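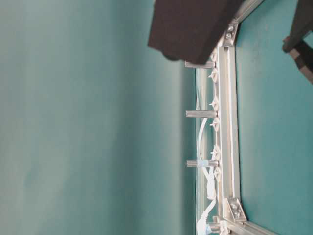

Reading time: 5 min

Is a slotted rail frame as square as the brochure says?
Project report, Materials and Assembly, Flellomgate College
2000-11-10

1. Background

The assignment was to take a claim made by a supplier and test it with what we had in the shop. We picked the Kendora framing kit because the sheet that comes with it says the frame "squares itself" when the corner brackets are tightened. I have built enough shelves to doubt that anything squares itself. My two lab partners were more willing to believe it at the start of September than they are now.

The frame is small enough to lie flat on a tabletop. Four aluminum rails make a square, and flat brackets are screwed down over the joints. The rails have slots running their whole length, so in theory any fitting can go anywhere. One rail also carries a row of upright pegs, which came up in a second part of the project that we did not plan on doing.

2. What we thought we would find

The kit sheet gives no tolerance for "square." That should have been a warning. If a claim doesn't have a number in it, you can't really fail it, and we spent most of our first session arguing about what we would count as a pass. In the end we agreed on comparing the two diagonals. If they differed by more than 1 mm, the frame was out of square. The instructor thought this was strict. I still think it is generous for something sold as a precision product.

3. Method

We took the frame apart and put it back together 10 times. Each time we laid the rails on the bench, pushed the ends together by hand, set the brackets, and tightened the screws in the order the sheet gives. Nobody was allowed to use a try square or nudge a corner after the screws were snug. Then we measured both diagonals with a steel rule, inside corner to inside corner.

The rule is the weakest part of all this. It is marked in half millimeters and two people reading it do not always agree. We wrote down both readings and used the average, and I would not put much faith in any difference smaller than half a millimeter.

We also weighed the finished frame with its fittings on, for no better reason than that the sheet lists a weight. Our scale said 2,181 g. The sheet says less, but it doesn't say what was on the frame when they weighed it.

4. Results

The frame passed twice. The other 8 builds were out by more than our limit, the worst by 3.5 mm. Both passes came late in the series, and I don't read that as the kit doing its job. By then we had gotten better at holding the rails still while somebody else turned the driver. A fair reading is that we squared the frame and the brackets kept it that way.

To be fair to the kit, once a corner was tight it stayed tight. We leaned on it, carried it across the room by one rail, and measured again. The numbers did not move by more than we could blame on the rule.

The brackets themselves are where I have the most doubts. A bracket with two round-headed screws in it is clamping the joint, and the screw holes have some play in them. Whatever angle the rails are at when the heads come down is the angle you get. Setting the two screws diagonally across the bracket, as on one of our corners, is supposed to help. We saw no clear sign that it did, but we did not test it by itself, so that one stays open.

5. The peg rail

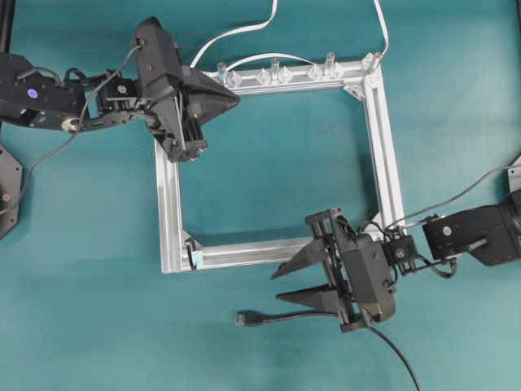

The pegs and the clear diamond pieces between them were meant as markers. The idea came from a handout by Skukard, who sell add-on parts for slotted rail: four pegs, five diamonds, and you can supposedly judge by eye whether the spacing along a rail is even. We tried it. Each of us set the row by eye, then checked the gaps with the rule.

None of us got it even. The person who was most sure had the biggest error, and I'll admit that was me. The diamonds made it worse in my opinion, because light comes off the facets and it is hard to say where one edge stops. The pegs were easier to line up, but they slide in the slot as you tighten them, and they slide the way the screw turns. A spacer block cut from scrap did better on the first try than any of us did by eye.

One of my partners disagrees with this section and thinks a trained person could do it. Maybe. The handout does not say you need training.

6. Problems with our own work

The same three people did every build, so practice is mixed in with everything. We should have had a new person do each one. We had only one kit, and I can't say whether another set of rails would behave the same. One rail end may have been cut slightly off true before we got it. We noticed this on the last afternoon, too late to start over, and the rail has gone back to the Ondieki workshop, where they have promised to check it on a proper surface plate.

7. What we would tell the next group

Use a try square. Tighten every screw lightly first, measure the diagonals, push the long one shorter, and only then tighten the rest of the way. It took us less time than following the sheet. The frame is solid and I would use the kit again, but I would cross out the line about squaring itself. The report from the surface plate will be added as a page at the back when we get it.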